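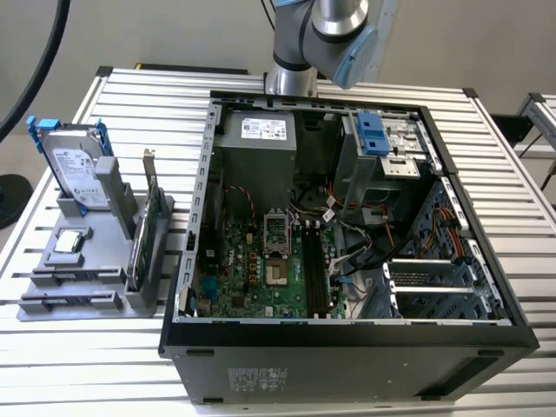
Référence de l'appel : Gesemitz / démontage / sécurité outil. Publié le 19 novembre 2024.

## Appel à participation : opérateurs et techniciens de maintenance pour une campagne d'essais sur défaut d'arrêt

Gesemitz recherche 4 participants pour une campagne d'essais consacrée à un défaut constaté sur sa cellule robotisée de démontage et de remontage d'ordinateurs de bureau, site de Clirano. La campagne se déroule en décembre. Elle est rémunérée.

### Contexte

Lors d'une séquence d'insertion de processeur, le bras a poursuivi sa descente après détection d'un effort supérieur au seuil. L'ordre d'arrêt a été émis par le contrôleur, mais l'outil ne s'est immobilisé qu'après un délai de 38 ms au-delà de la valeur admise. Il n'y a pas eu de blessé. Une carte mère a été mise au rebut et la cellule a été consignée.

L'analyse a isolé deux causes probables :

- une perte intermittente de trames entre le capteur d'effort et le contrôleur ;
- un filtre logiciel qui conservait la dernière valeur valide au lieu de déclarer la mesure absente.

Le filtre a été corrigé. La perte de trames n'a pas été reproduite de façon fiable, et la cellule fonctionne depuis en vitesse réduite, sous surveillance humaine permanente. Le rapport d'incident est communiqué aux candidats retenus avant la signature de la convention.

### Objet des essais

Les essais portent sur le comportement de la cellule lorsqu'un opérateur intervient à proximité de l'outil : reprise après arrêt, dégagement d'une pièce coincée, réarmement. Il s'agit de mesurer le temps de réaction, la compréhension des messages affichés et le respect de la procédure de consignation. Les pertes de trames sont injectées volontairement à des instants inconnus du participant. 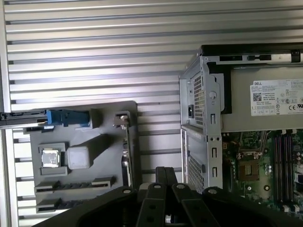

Les efforts d'insertion sont la principale source d'arrêts intempestifs, et le participant doit savoir les distinguer d'un contact anormal. Le programme d'essai fait alterner deux types de supports. Le premier est une maquette grise qui reproduit les reliefs d'une carte mère, avec un processeur logé dans son support et des emplacements d'extension. Le second est un châssis Dell ouvert, dont le socket est vide et qui a conservé son bloc d'alimentation. Les seuils d'effort diffèrent d'un support à l'autre et doivent être vérifiés sur le pupitre avant chaque réarmement.

### Déroulement

Chaque participant effectue 3 séances dans la cellule, précédées d'une formation à la consignation et suivies d'un entretien individuel. Aucune intervention n'est demandée bras sous tension à l'intérieur de l'enceinte. Un agent de Gesemitz garde la main sur l'arrêt d'urgence câblé, indépendant de la liaison en cause.

### Profil

- 2 ans d'expérience au minimum en maintenance industrielle, en conduite de ligne ou en réparation de matériel informatique ;
- lecture courante d'une procédure technique en français ;
- habilitation électrique en cours de validité (copie à joindre) ;
- connaissance de la robotique appréciée, non exigée.

Les personnes ayant participé à la conception de la cellule, ainsi que les salariés de Medeiros, fournisseur du contrôleur, ne peuvent pas candidater. Les porteurs d'un dispositif médical implanté actif sont invités à le signaler avant toute visite.

### Données et retrait

Les séances font l'objet d'un enregistrement vidéo et d'une journalisation des commandes. Les données sont pseudonymisées et transmises à Hovcombe, chargé du dépouillement. Le participant peut se retirer à tout moment sans motif ; les séances effectuées restent dues.

### Candidature

Envoyer un CV, la copie de l'habilitation et les disponibilités en décembre à l'attention de Domnica Sandu, responsable sécurité machines, Gesemitz, site de Clirano. Indiquer la référence de l'appel en objet. Les candidats présélectionnés sont convoqués à une visite de la cellule, hors énergie, avant confirmation.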